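Ollar needs fault reviewers, paid, remote

Short notice, sorry. Our table-clearing arm has a grip fault in simulation and we need more eyes on the replays before April. The fault: gripper reports closed and holding, then the force reading drops to zero in mid-carry and the arm keeps going like nothing happened. Software stop didn't trip either. That second part is the one that worries us. Logged 281 times so far, mostly on round fruit.

Apple run, gripper closed, fruit off the cloth. The carry is where you'd start watching.
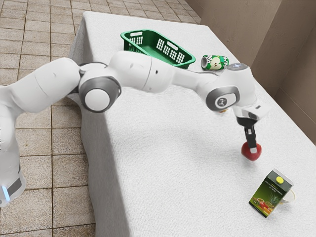 What you'd do

Watch replays, mark the moment grip goes bad, write a line or two on why you think so. Check it agianst the force log. Shifts are 4 hours, up to 22 hours a week. No coding. Patience yes.

You'll also get close views with no arm in them, only fruit and cloth. Mark those "no contact visible" and move on, don't guess. Yellow and red skin on the pale weave, like so:

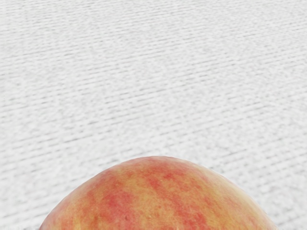
Musyoka Kashindye wants it added that a missed stop matters more than a dropped apple, so if you see both in one replay, file the stop first and flag it the same day.

Who can apply

Anyone over 18 with a decent screen. Warehouse or machine safety backround helps, not required. Tell us about a time you caught a fault other people had signed off on.

Send a short note to Beatrice Kaijage, Ollar, room 419, or use the form on the jobs page. Closes 2/28/26. Training is paid too.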